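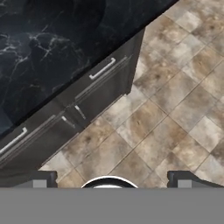 Lekley publishes first results from kitchen chore trials

Simulated tests show household robots can manage some single tasks but still struggle with whole jobs

22/04/2019 – Lekley today released the first results from Caria, its program to find out which household chores a machine can do without help. The short answer is a few of them, slowly.

The trials were run in simulated kitchens with cabinets, drawers, stone countertops and tiled floors. A robot arm with a two-finger gripper was given one chore at a time, such as opening a drawer by its bar handle, pulling a cabinet door, or moving a cup from the counter to a shelf. Each chore was attempted 500 times, with the layout and finishes changed between attempts.

Opening a drawer was the strongest result, with 433 successful attempts. Cabinet doors were harder. The gripper has to take hold of the pull and then follow the swing of the door, and many attempts ended with the fingers slipping off partway. Dark cabinet fronts and glossy counters also caused more errors than plain, light ones.

Chores made up of several steps did poorly. When the robot was asked to open a door, take out a pan, set it on the counter and close the door again, it finished the full job only 23 times.

"People ask me when they can buy one to clear up after dinner, and I tell them not soon," said Kevin Geraghty, who leads the Caria program. "It can open a drawer most of the time. In a real kitchen, most of the time means you're going to be getting up to help it."

Geraghty said the simulated kitchens let the team repeat a chore far more often than a test kitchen would allow. They do not settle how a machine will cope with sticky drawers, worn hinges or a wet floor – those questions need real rooms.

The next round will begin in August at the Menon test kitchen in Feltberg. It will use a physical arm and the same list of chores, with around 200 attempts at each. Wiping counters and sweeping will be added later if the first set goes well.

Lekley has no plans to sell a household robot based on the current work. The full table of results, including failed attempts sorted by cause, is available from the Lekley press office on request.

About Lekley

Lekley tests automated equipment for homes, shops and small workshops. Its offices are in Feltberg.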